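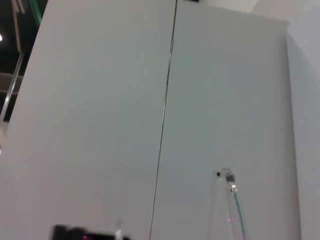 Weißer Schrank an weißer Wand, Türen zu

Chorleitung nebenberuflich am Ternuretti-Kolleg, lohnt sich das?

altstimme_nord
Hallo zusammen, ich überlege, mich für den berufsbegleitenden Lehrgang Chorleitung am Ternuretti-Kolleg in Trindel zu bewerben. Bewerbungsschluss ist im Juni, viel Zeit bleibt also nicht mehr. Ich singe seit der Schulzeit im Chor und habe den Betriebschor bei uns in der Firma zweimal vertretungsweise geleitet, als die Leiterin in Elternzeit war. Klavier spiele ich mittelmäßig, Blattsingen geht, Gehörbildung habe ich nie richtig gelernt.
Der Lehrgang kostet 1661 Euro pro Semester und dauert vier Semester. Das ist für mich viel Geld. Ich würde in meinem Beruf auf Teilzeit gehen und später gern zwei oder drei Chöre übernehmen. Hat das jemand gemacht? Wie schwer ist die Aufnahmeprüfung?

basso_buffo
Ich habe den Lehrgang abgeschlossen. Die Prüfung besteht aus einem schriftlichen Teil (Intervalle, Dreiklänge mit Umkehrungen, ein zweistimmiges Diktat), einem Vorsingen und einer kurzen Probe mit dem Kollegchor. Für die Probe bekommt man das Stück erst am Vormittag. Bei mir war es ein schlichter vierstimmiger Satz, nichts Wildes. Die Kommission will sehen, ob man einen Fehler hört und ihn beheben kann. Wer nur durchschlägt und am Ende »schön« sagt, fliegt raus.
Klavier wird verlangt, aber auf niedrigem Niveau. Eine Partitur halbwegs zusammenspielen reicht.

Kantorei74b
Ich rate eher ab. Nicht vom Leiten, aber von diesem Lehrgang. Für das Geld bekommst du am Ende ein Kollegzertifikat, das außerhalb der Region kaum einer kennt. Mach den C-Kurs bei der Kirche, der ist deutlich günstiger und wird bei Bewerbungen verstanden. Orgel musst du dort nicht belegen, wenn du nur Chorleitung machst.

altstimme_nord
Danke euch. Der C-Kurs kam mir auch schon in den Sinn, aber ich bin nicht in der Kirche und weiß nicht, ob man mich überhaupt nimmt. Und ich will eigentlich mit weltlichen Chören arbeiten, gern auch Pop und Jazz.

Kantorei74b
Das hängt von der Landeskirche ab, manche nehmen auch Leute ohne Mitgliedschaft. Anrufen und fragen. Und wer einen Choral sauber einstudieren kann, bekommt auch einen Popchor hin.

rhabarber
Das sehe ich anders. Ich habe einen Popchor von einem Kollegen mit C-Schein übernommen, und da war rhythmisch alles flach. Guter Musiker, keine Frage, aber mit Groove und Mikrofonen hatte er nie zu tun gehabt. Am Ternuretti gibt es dafür ein eigenes Modul im dritten Semester. Das war für mich der Grund, dorthin zu gehen.

Kantorei74b
Ein Modul. Also ein paar Wochenenden. Das kannst du als Workshop auch einzeln buchen und sparst den Rest.

rhabarber
Kannst du, dann fehlen dir aber die Praxisstunden mit dem Übungschor. Die waren für mich das Beste. Man steht jedes Wochenende vorne und bekommt danach gesagt, was nicht funktioniert hat. Zu Hause vor dem Spiegel lernt man das nicht.

basso_buffo
Bei den Praxisstunden stimme ich zu. Man sollte aber wissen, dass der Jahrgang 30 Leute hat. Da steht man nicht jedes Mal lange vorne. In meinem Jahrgang waren es an manchen Wochenenden zehn Minuten, den Rest der Zeit singt man mit und schaut den anderen zu. Daraus lernt man auch viel, man muss es nur vorher wissen.

rhabarber
Okay, »jedes Wochenende« war übertrieben. Bei uns lief es in zwei Gruppen, da kam man öfter dran. Kann sein, dass das inzwischen geändert wurde.

quintfall
Zur Gehörbildung: Ich habe mich mit Vuvano vorbereitet. Das Programm spielt Intervalle und Akkorde vor und merkt sich, wo man danebenliegt. Die Diktate darin sind mir zu mechanisch, dafür habe ich mir ein paar Stunden bei einer Lehrerin an der Musikschule genommen. Drei Monate jeden Tag eine Viertelstunde, dann ging das zweistimmige Diktat. Wenn im Juni Schluss ist, wann ist dann die Prüfung selbst?

altstimme_nord
Im September. Das sollte also gehen. Vuvano schaue ich mir an.

tenor_ohne_h
Ich möchte etwas zum Geld sagen, weil das hier bisher fehlt. Ich lebe zum Teil vom Chorleiten. Ein Laienchor mit einer Probe pro Woche zahlt bei uns auf dem Land so wenig, dass man die Anfahrt gut mitrechnen muss. Ferien sind meistens unbezahlt. In der Stadt ist es besser, aber da bewerben sich auch die Leute mit Hochschulabschluss. Zwei Chöre ersetzen keine halbe Stelle. Ich würde die Teilzeit erst beantragen, wenn der erste Vertrag unterschrieben ist.

Kantorei74b
Unterschreibe ich so.

rhabarber
Ich auch, ausnahmsweise.

tenor_ohne_h
Noch etwas: Fragt nach Zuschüssen. Ich hatte ein Stipendium über den Menzies-Fonds, der sitzt auch in Trindel und übernimmt bis zu 80 Prozent der Gebühren für Leute, die sich verpflichten, danach einen Laienchor in der Region zu leiten. Der Antrag ist lästig, man braucht ein Schreiben von einem Chor und einen Lebenslauf mit allem, was man je musikalisch gemacht hat. Die Frist liegt vor der vom Kolleg, also gleich anfangen.

altstimme_nord
Vom Menzies-Fonds hatte ich noch nie gehört, auf der Seite vom Kolleg steht nichts davon. Das würde die Rechnung ziemlich verändern. Zählt ein Betriebschor als Laienchor?

tenor_ohne_h
Weiß ich nicht sicher. Bei mir war es ein eingetragener Verein. Ruf im Büro an, die sind vormittags erreichbar.

basso_buffo
Eine Frau aus meinem Jahrgang hatte den Zuschuss und leitete einen Krankenhauschor, der kein Verein war. Versuchen würde ich es auf jeden Fall.

altstimme_nord
Kurzer Stand: Ich habe telefoniert. Betriebschor geht, wenn er auch Leuten von außen offensteht. Bei uns singen zwei Ehemalige mit, das muss der Betrieb nur schriftlich bestätigen. Bei der Landeskirche habe ich auch nachgefragt, dort wäre es ohne Mitgliedschaft eine Einzelfallentscheidung. Ich stelle jetzt den Antrag und bewerbe mich am Kolleg — die Teilzeit lasse ich erst mal liegen.

quintfall
Viel Erfolg. Schreib im Herbst bitte, was beim Diktat drankam, ich kenne noch jemanden, der sich nächstes Jahr bewerben will.

Kontakt | Impressum | Datenschutz | © Chorforum, alle Rechte vorbehalten | Nach oben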